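Aug 31, 2024
Workshop notebook, Rulodell, bench 2

I continue the page from April about the test cubes and the white table, as I promised to Francine Després that I would write it down properly this time. My apologies for the English, I write fast.

First the table. The top is still the old one from Pitgate. We have asked for a new top two times and the answer is always that this one is good enough. I washed it this morning with warm water and a little soap, then with alcohol on a cloth. The grey fingerprints went away. The smudges near the small holes did not, so I think they are in the surface and I will stop fighting with them. Please do not use the rough side of the sponge, it makes the white dull and then the dirt stays even more.

I did not fill the holes. Raju's filler shrinks when it dries and leaves a small hill at the border of the hole, and a cube that sits on such a hill will lean. A clean hole is better for us than a bad repair.

Then the cubes. The batch from Dresumwood is number 1503. I measured red, yellow and green on all three directions, with the calliper set to zero before each cube. All of them come out at 38 mm, and the red one has a corner which is a little sharp, I took it down with fine paper, three strokes only. I weighed them also, but the small scale was not level, so I do not write the numbers here. I will do it again when the scale has its new foot.
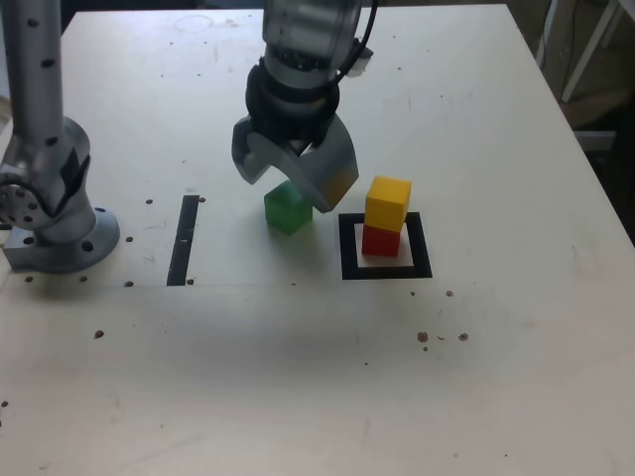 For stacking, the order I prefer is red under and yellow on top, on the square with the thick black border. With this order one sees the edge between the two colours very well, also late in the day when the light becomes poor. When I tried yellow under and red on top I had to bend down to judge if the upper cube was straight. Green stays on the left of the square as the spare and for comparison.

The black border is useful but one must look at the white part inside it as well. If the cube is turned a little, the white left over is a wedge and no longer a strip, and the eye finds this faster than any ruler.

Things I did not finish:
The drawer label still says 113, which was the old batch. Must be changed.
Francine wants to know if the green cube becomes paler when it lies near the window. I have put nothing there yet, I need a second green one to keep in the dark.
The alcohol bottle is almost empty. I wrote it on the order sheet.

Cubes go back in the flat box in the evening, with the cloth between them. Key of the cupboard is on the usual hook.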